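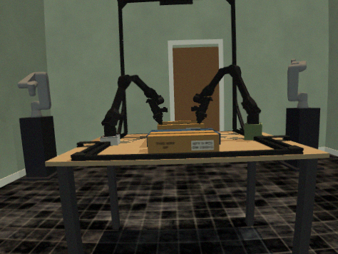 Figure 1. Two-arm cell model with both cartons on the table, overview camera.

Estmont dual-arm carton handling, progress report to Sirkley
Reporting period: January to date
Submitted March 29, 2021

1. Status
Work on the simulated cell continued through the period. The main item to report is a fault in the grip check, found during the second block of trials. It has pushed the handover to Prullum back, and the revised plan is in section 4.

2. The fault
The second block was 100 runs with two cartons in the cell. The controller logged 70 of them as good grips. When we replayed the logs against carton position, 45 of those 70 turned out to have no matching carton motion at all. The arms had closed, reported contact and started the lift with the carton still on the table. 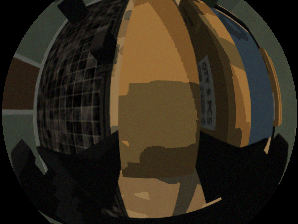
The grip check takes two inputs: finger effort, and a surface estimate from the wrist cameras. The surface estimate assumes a flat face at a known distance. At close range the wide lens bends the carton face so strongly that the fit fails, and the code then falls back to the last good value. That value is usually from the approach, when the face was still well placed. The check passes on stale data.

Finger effort should have caught this. It did not, as the threshold had been lowered in January to stop false alarms on soft cartons and was never restored. Either fault alone would have been caught by the other input — the two together were not.

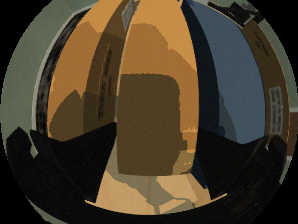 A second problem was found in the same review. Dark areas on the carton face are sometimes read as an edge, and the target point moves toward them in the last part of the approach. We have seen this on both arms. It does not explain the false grips but it does waste cycle time, and on hardware it could put sideways load on the wrist.

3. Safety
No hardware was running this code. Had it been, the lift would have been commanded at full speed with nothing held. We now treat a stale camera value as a stop condition, and the lift is locked out until both inputs are fresh.

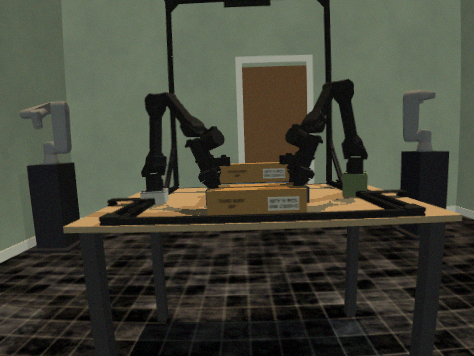

Figure 2. Both arms over the cartons, overview camera.

4. Corrective work
Effort threshold restored to its earlier value. Done.
Stale value lockout on both arms. Done, under test.
New lens model for the wrist cameras, based on the Chu calibration routine. In progress.
Repeat of the full 100 runs with carton position logged as an independent check. Not started.

Budget is unchanged. We ask Sirkley to accept the later handover, with release to Prullum held until the repeat runs have been reviewed.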